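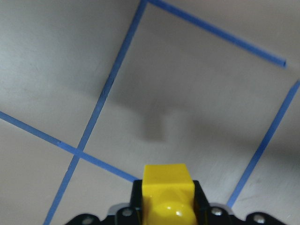

Blue tape laid out on a grey surface.

Wekcombe Residents' Forum
Board: Halls and Public Buildings
Topic: Marking out pitches for the December market in the Assembly Hall

S_Kontogiannis (Hall Bookings)
Stallholders are advised that pitches for the December market will be marked on the floor of the Assembly Hall in low-tack tape, as agreed at the autumn meeting. There will be 47 pitches. Each holder must remain within the marked lines, and the central aisle must be kept clear at all times. Tables may be brought in from 7 am through the Zurever Street doors only. Chalk, paint and adhesive hooks are not permitted on any surface.
Stavros Kontogiannis

Millrace
I am grateful for the notice. May I ask whether the width of the aisle has been settled? Last year it was narrowed at the stage end to fit in extra tables, and two wheelchair users had to turn back at the tea counter.

S_Kontogiannis (Hall Bookings)
The aisle will be 5 feet wide along its full length, including the stage end. No additional tables will be admitted on the day.

oldchapelroad
I wish to record an objection to the use of tape. The boards in the main hall date from 1866 and were refinished at considerable cost to the parish. Low-tack tape is safe for a short period on a sound finish. Left down over a heated weekend, it can lift the finish when it is removed. I would ask that the pitches be shown by numbered cards on the walls instead.

Benmoussa_Ceramics
With respect to the previous contributor, wall cards were used three years ago and the result was unsatisfactory. Holders in the middle rows had no wall to refer to, and my own pitch lost nearly a yard to the neighbouring stall before the doors opened. Lines on the floor settle such matters without argument.

oldchapelroad
I do not dispute that lines are convenient. My concern is for the floor. Could the tape be taken up on the evening of the market, and could this be made a written condition?

Millrace
I would support that condition. I would also suggest marking corners only, with short crosses, which would use far less tape. The indoor bowls club does this for its mats.

Kasum Lane Bakery
Corner marks disappear once tablecloths are down. We should prefer full lines along the front of each row at the least. We also request confirmation that hot food stalls will remain beside the kitchen, as the sockets elsewhere are not rated for our equipment.

S_Kontogiannis (Hall Bookings)
In reply to the points raised:
Full lines will be laid along the front of each row, with corner marks at the rear.
All tape will be removed by 9 pm on the day of the market. This has been added to the hiring conditions as item 12.
Hot food stalls will remain beside the kitchen.
A test strip will be placed under the balcony beforehand and inspected by the surveyor.

oldchapelroad
I thank Mr Kontogiannis for the amendment. I maintain my view that cards would be preferable, but I shall not pursue the matter if the test strip lifts cleanly. Will the surveyor's findings be posted on this board?

S_Kontogiannis (Hall Bookings)
They will be posted here and on the notice board in the porch.

Benmoussa_Ceramics
Please could the pitch plan be posted with them? I have yet to receive my number.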